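Week 2: Reading stone surfaces

Welcome back! Last Wednesday we sorted rocks by how they form, and this week we get to the fun part, which is pattern. Marble starts life as limestone. Heat and pressure make its grains regrow and lock together, and anything that wasn't pure lime (clay, iron, sand) gets smeared into streaks.

Veins are a separate story. Many are old cracks that filled up with pale calcite, so a vein that cuts across another one is the younger of the two. I love this rule – you can date a kitchen worktop with it!

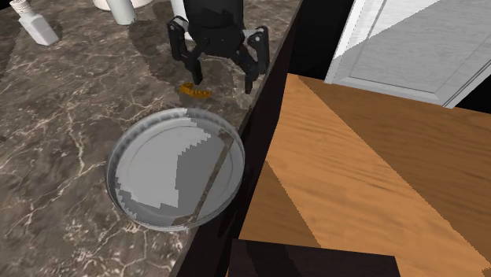

Colour and what it tells you

Grey usually means carbon, from long-dead sea life. Browns and pinks point to iron. Green is often serpentine, as in the Madodska slabs we handled in Week 1.

Before next time

Read the Fleditz quarry notes, pages 1 to 19, and sketch 2 veined surfaces near where you live. Shop floors, banks and station steps are all brilliant hunting grounds. Mark which veins cross which, and bring a soft pencil.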